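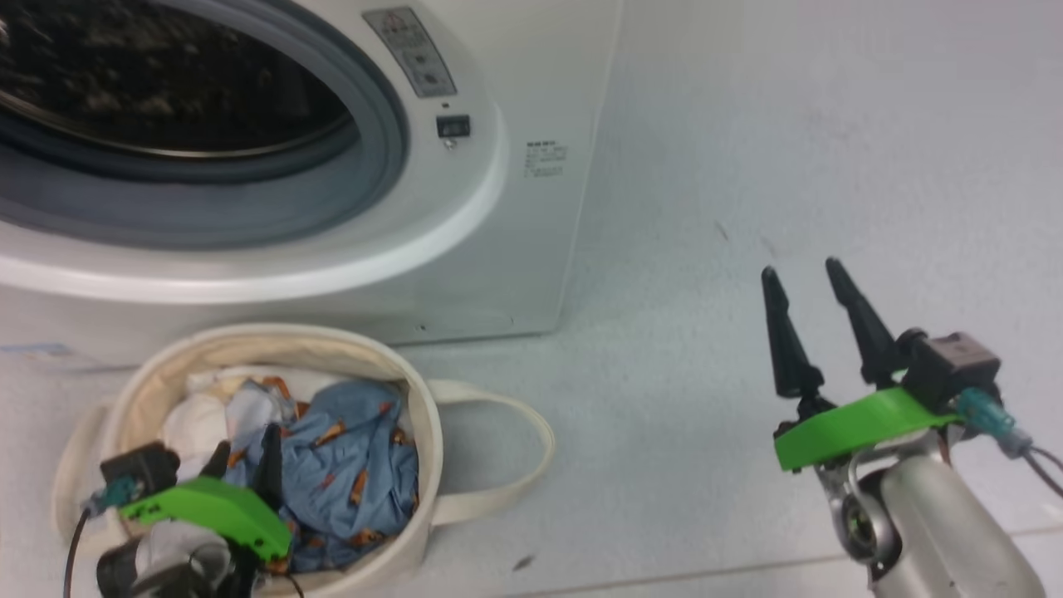

Front loader in a small laundry room, smell and a few other questions

Laundry & Cleaning > Washers and Dryers
27 replies – page 1 of 2

pinhook_mary
Saturday, December 27, 2025
We moved into this house in July and the white front loader came with it. No manual. It washes fine but for the last month or so towels come out smelling like a pond. Clothes are OK, it's mostly towels and the bath mat. I've wiped the gray rubber part around the door and got some slimy stuff out of the bottom fold, and it was better for a few loads and then came back.

Other things that may or may not matter:
- floor is white tile, no drain in it
- it's just me and my husband and one teenager who plays soccer
- we wash almost everything on cold
- I keep the laundry in a round canvas basket next to the machine. It's soft sided and kind of slumps over but it holds a lot
- detergent is the Tiltico liquid, the big jug

My sister says throw out the basket, my husband says the machine is old and we should get a new one. I'd like to spend less than 700 on this whole problem, ideally nothing.

grantham_lou
Cold washing plus liquid detergent, there's your smell. Run it empty on the hottest cycle it has with a cup of bleach in the dispenser. Then run it empty again with nothing. Do that once a month. And leave the door open between loads. I don't mean cracked, I mean open.

bsmt_dweller
Agree on the door. Ours stays open all the time unless it's running. You get used to walking around it.

pinhook_mary
I can't leave it all the way open, the room is narrow and you'd hit it with your hip coming in. I could leave it open a few inches.

bsmt_dweller
A few inches is fine. Wipe the glass and the rubber with an old washcloth after the last load of the day.

Detlef Kasten
I serviced washers for 19 years, mostly front loaders. Before the bleach, clean the filter. Many machines have one behind a small flap low on the front, though on some you have to get at it another way. If yours has never been cleaned since you moved in, assume it has never been cleaned at all.

Have a baking pan and two towels ready. Turn the machine off and unplug it. Let the water out slowly if there is a little hose, otherwise turn the filter cap a quarter turn at a time and let it run into the pan. Don't do this after a hot wash. What comes out will not smell nice. Rinse the filter in the sink, feel around inside the hole for coins and hairpins, put it back tight.

Then do the hot cycle. Also pull out the detergent drawer if it comes out and look at the ceiling of the space behind it. That part is usually black.

How much detergent are you using?

pinhook_mary
I fill the cap. Is that wrong?

Detlef Kasten
Yes. The cap on those big jugs is far too large for a normal load. Two tablespoons. If you have very hard water, three. What doesn't rinse out stays in the machine behind the drum, and that is what you smell.

grantham_lou
Everybody overdoes detergent. I did it for years. I still say bleach.

oatcake
I'm going to disagree with the bleach every month. My mother's machine had the door rubber go stiff and crack, and the guy who replaced it said it was from bleach. I use citric acid, 100 grams straight in the drum, hottest cycle, every couple of months. Takes care of scale too. DON'T do both at once, bleach and acid together make a gas you don't want in a small room.

grantham_lou
One cup of bleach a month did not crack a gasket. They crack from age. Mine is ten years old and soft as anything.

oatcake
I'm only telling you what he said.

grantham_lou
And he sold her a gasket.

Detlef Kasten
Both can be used. I have seen rubber damaged by bleach but it was people pouring it right on the seal and leaving it overnight. Citric acid is for scale and does less for the smell. If you have the manual for the model, follow what it says about either one. Oatcake is correct that they must never be mixed, and leave a full rinse cycle between them if you switch from one to the other.

pinhook_mary
There's a label on the front, to the right of the door, very small print. Would that have the model on it?

Detlef Kasten
It may. Write down everything on it, including the parts that look like nonsense. If the model isn't there, look around the inside of the door opening or on the back. Once you have it you can usually find the manual as a PDF.

tunbridge_wells_not
What about the basket though? No one answered about the basket.

I had a canvas one from Gunberg, same idea, round and floppy. Damp soccer clothes and towels would sit in the bottom for days and the canvas itself started to smell. Then you put clean laundry in it to carry upstairs and it smells too. You might be blaming the washer for something the basket is doing.

pinhook_mary
Hm. I do use it for both, dirty going in and clean coming out.

bsmt_dweller
I'd stop doing that regardless.

tunbridge_wells_not
Easy way to check is to stick your head in it when it's empty. If it smells, wash it. Mine went through on warm with half a scoop of powder and I dried it upside down over a chair. If yours has a stiff ring or any kind of cardboard in it then do it by hand in the tub instead. It came out a little smaller but still usable.

I ended up getting a plastic one with holes, the Flullard tall one, for dirty stuff. The canvas one is for clean only now.

oatcake
Plastic with holes is better for air but they crack at the handles. I've had two go. I like a wire one with a bag in it.

marnie_k
Second vote for separate baskets. And hang the towels up to dry before they go in ANY basket. We put three hooks on the back of the door for this and it made more difference than changing baskets did. Teenager had to be reminded for a while.

pinhook_mary
Teenager drops them where he's standing but I can try hooks.

wexler_home
Going to be the one to say it, what about just replacing the machine? If it came with the house you have no idea how old it is. My sister-in-law got a Nilsuwan and it has a drum clean cycle, you press a button and it's done.

grantham_lou
Buying a new washer because of smelly towels is crazy. She'd have the same smell in six months with the cap full of Tiltico.

wexler_home
Maybe. But if it needs a pump or something then it's money into an old machine.

Detlef Kasten
She didn't describe a fault. It fills, drains and spins. I would not replace it. When the bearings start to sound like an airplane, then think about it.

One more thing to check is the drain hose. If it is pushed too far down into the standpipe, dirty water can be drawn back. Six inches or so down is enough, and it shouldn't be taped airtight.

pinhook_mary
OK, I have a list. Filter, drawer, hot cycle, less detergent, hooks, second basket. I'll do the filter tonight if I can get my husband to hold the pan. Should I be switching to powder too?

marnie_k
I use powder for towels and whites and liquid for everything else.

grantham_lou
Powder, yes. And wash the towels hot. Cold is fine for the rest.

oatcake
Warm is enough for towels if you aren't using fabric softener. Are you using softener?

pinhook_mary
On the towels, yes – is that bad too?

Detlef Kasten
Stop using it on the towels. It leaves a coating and they hold less water. Wash them hot two times with no softener and a small amount of powder and you should notice a difference in how they feel.

pinhook_mary
Filter update. It was there, behind a flap around the side of the base. We got one sock (baby size, we don't have a baby), a dime, a lot of gray hair clips and something like wet felt. Needed a second pan. Husband is not speaking to me. Running it empty on hot now with the bleach, sorry oatcake.

oatcake
That's all right. Just rinse it well.

tunbridge_wells_not
And the basket?

pinhook_mary
Smells. It's going in the tub tomorrow.

Page 1 of 2 – next page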